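4. The Open Day as a Setting for Observation

4.1 Setting and participants

The observations reported in this section were made during the open day held by the Rilum laboratory on 3/17/21. The laboratory opens its main hall to the public twice a year, in March and in September. The spring event was chosen for the study as it is attended mainly by families, school groups and people employed in local firms, while the autumn event is intended for prospective students. A total of 224 visitors signed the register at the door. Of these, 70 agreed to complete a short questionnaire before leaving, and 11 took part in a longer interview in the adjoining seminar room.

The programme consisted of a welcome talk, a walk through the hall and a series of demonstrations of bin picking. Demonstrations were led by Joni Lappalainen, who was responsible for the robot cell, and were introduced by Eero Lappalainen, who answered questions from the floor. Both had been asked to follow the same spoken outline for each group, although they were free to depart from it where visitors raised matters of their own. Staff from Tuominen, the firm which supports the teaching programme at Rilum, attended as guests and are not included in the results.

Visitors were admitted to the demonstration in groups. Each group stood behind a rope on the open side of the cell, from where the inside of the bin could be seen only by those at the front. For this reason the view from a fixed camera was shown on a large screen beside the rope. It was noted early in the day that most visitors watched the screen and looked towards the arm itself only when it made a large movement.

4.2 The demonstration task

The task shown to visitors was the removal of single objects from a shallow metal bin. Everyday items were preferred to machined test parts, on the grounds that a visitor who has held a hairbrush will already have some idea of how difficult it may be to pick one up. The objects differed in shape and surface, and they were laid in the bin by hand without any fixed arrangement. Figure 3 shows the gripper over the head of the brush, with other objects lying near the walls.

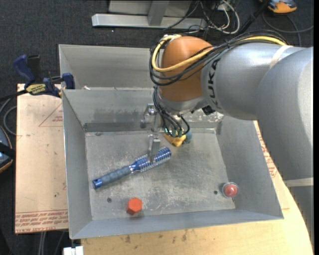
Figure 3. The bin-picking task at the open day. The KUKA arm reaches over the front bin, with a metal finger of the gripper above a blue hairbrush. A second bin stands directly behind.

4.3 Questions raised by visitors

Questions put to the demonstrators were written down by an observer standing with the group. No sound recording was made. The notes were afterwards sorted by the first author using the scheme developed in the Fonov study, which separates questions about the machine, questions about the task and questions about people.

Questions about the machine were the most common in every group. Visitors wished to know how strong the arm was, what it cost and what the hose and cables were for. Younger visitors asked repeatedly whether the arm could be made to go faster. Questions about the task came later and were often prompted by a pause in the movement. Several visitors asked how the robot decided which object to take first, and one asked whether it would know the brush again if it were turned over. Such questions were given longer answers, and in two groups they led to a discussion among the visitors in which the demonstrators took no part.

Questions about people were fewer, but they took up a large share of the interviews. Those interviewed spoke of their own work in warehouses, kitchens and sorting rooms, and compared the pace of the arm with that of a new colleague. One described the demonstration as "slower than I had been led to expect, and more careful". Another stated that she would have liked to place an object in the bin herself. The laboratory had considered this when planning the day and had decided against it on safety grounds.

The printed handout, prepared under the project name Idudness, was taken by nearly all visitors but was seldom mentioned afterwards. In the interviews it was the choice of objects that was recalled most readily, and the hairbrush was named more often than any other item.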